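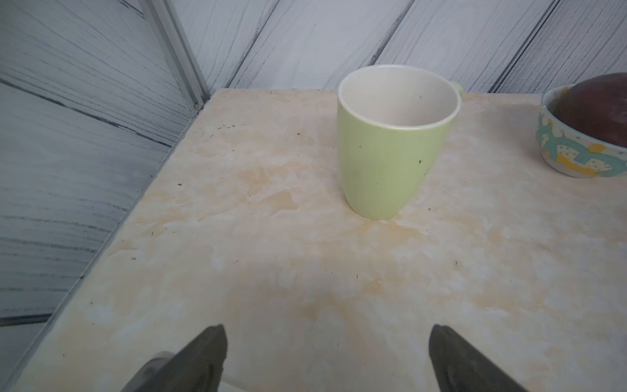 Hullby Tea Room Group to Open Second Site in Ospina

OSPINA, 2021-10-19 – The Hullby tea room group will open its second location in November, in the former Elow shoe store on Mill Street. The new site has seating for 143 customers, including a covered patio at the rear, and will employ 20 people.

The company signed a ten-year lease on the building in the spring. Work on the kitchen and the front windows is nearly finished, and the original tile floor has been kept.

"We looked at a lot of buildings before this one," said Luana Aguiar, managing director. "It has good light, and the bus stops outside the door. Our customers in Hullby have been asking for a place on this side of the river for years."

The menu will be the same as in Hullby – loose-leaf teas, soups, sandwiches and cakes baked on site – with a longer breakfast list on weekends. Josué Mendonça, head baker at the first location, will run the kitchen.

The upstairs room can be booked for private events and meetings. Reservations open on the first of the month.

Job applications are being accepted now at the Hullby tea room. Press questions should go to Mirela Guimarães, extension 419.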